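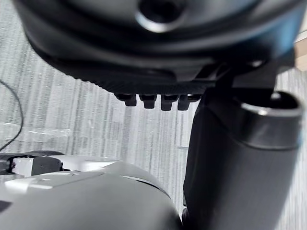 Leidy Cusi asked me why we do not simply buy the Jiltetti kit now, before the price changes in October. Her point is that the sales engineer already showed it running, and that a second week of trials costs us more than the discount gives back. I wrote her argument here so it is not lost. I still want the wrap results first.

Fri 28 September, trial notes, Jiltetti gripper kit (offer from Skeltham)

What is in the offer: the gripper, one set of spare fingers, the mounting plate, the software license for one seat and 5 hours of remote support. Not in the offer: the second license, which Lakatos will need if they run their own line with it.

Mounting took the whole morning. The manual gives the bolt torque on one page and a different value in the appendix. I used the lower value and sent a mail to Skeltham to ask which one is correct. Please do not tighten more until they answer.

Cable: the one supplied is too short for our routing when the wrist turns fully. I ordered the longer type, order line 415. Until it comes, keep the wrist rotation limited in the settings.

Program 151 is the one to use for film-wrapped goods. I copied it from the Skeltham template and changed only the closing speed and the approach height. The old program is kept under the same name with "old" at the end.
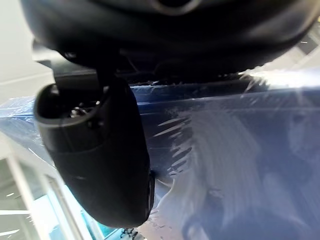

Does the kit price include the grip settings for wrapped goods? They are included in the license for the first year, and after that Skeltham sells them as a separate package.

I find this not so clear in the quotation, so I asked to have it in writing.

Still open:
- correct torque value
- price of the second license
- whether the spare fingers are the same hardness as the mounted ones (the bag has no label)

Leidy will call Skeltham on Monday. I continue with program 151 and write the settings in the shared sheet, tab 2.

Yanling Wan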